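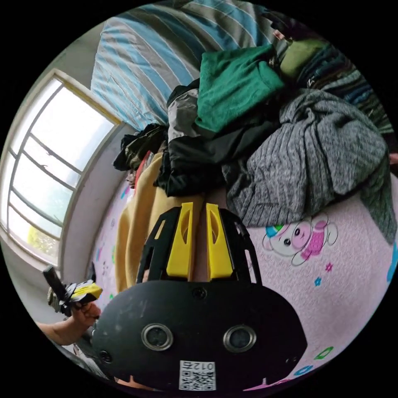 Gripper comparison, progress to end of August, for Arlo Ridgeway. Short one this time, sorry, writing it Friday between runs. Two finger sets still in it, the Sidov and the Brividari. Marchetti set dropped, mounts kept working loose. Clothes work has moved off the flat bench and onto a proper mess -- grey jumper, dark green stuff, black stuff, all heaped on a pink sheet with a cartoon bear on it. Yellow fingers, slotted, narrow gap. Printed sheets worried us, Sosier tracking code didnt like plain ones either so we're logging both.

Total demos logged so far 2,024. Of those 16 thrown out for bad sync between left and right units. Fixed now I think, new firmware on both. Two-handed work is slower than one-handed but the data is much more use to us, esp. for towels and anything long. Operators prefer the upright handle, less wrist ache by mid afternoon.
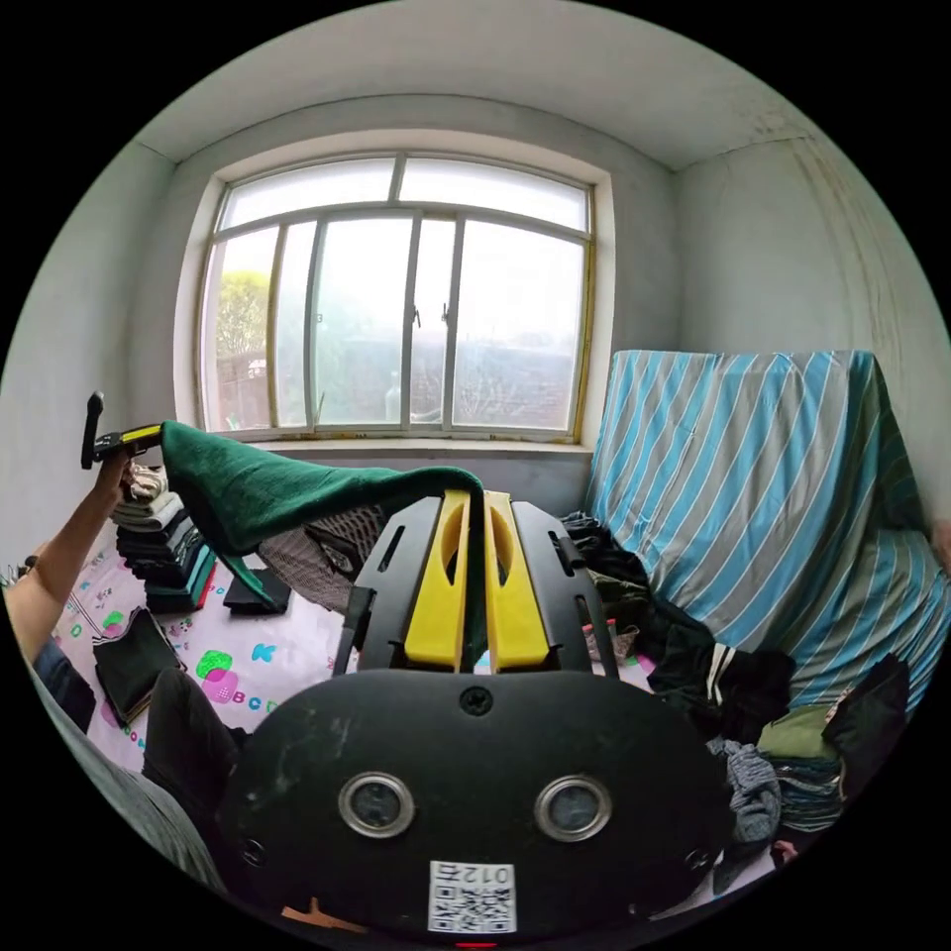
Green towel held between the two hand-held units, folded stack on the mat to the left.

Still to do: knitwear. Thick rib bunches up in the gap and the fingers dont close square. Have ordered 5 spare pairs with a softer pad, Brividari quoting two weeks. Budget ok for that, comes out of consumables.

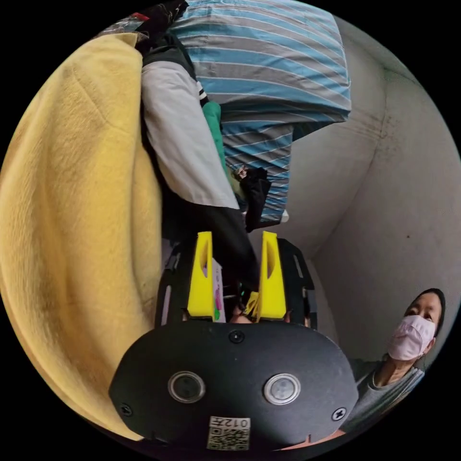 If the pads are late we carry on with the hard fingers and do thin fabrics first, sheets and shirts, then come back to jumpers. Lens calibration gets repeated before each block whichever set is on. Would like a decision on the second Sidov order -- can you let me know by Friday, they hold the price til then.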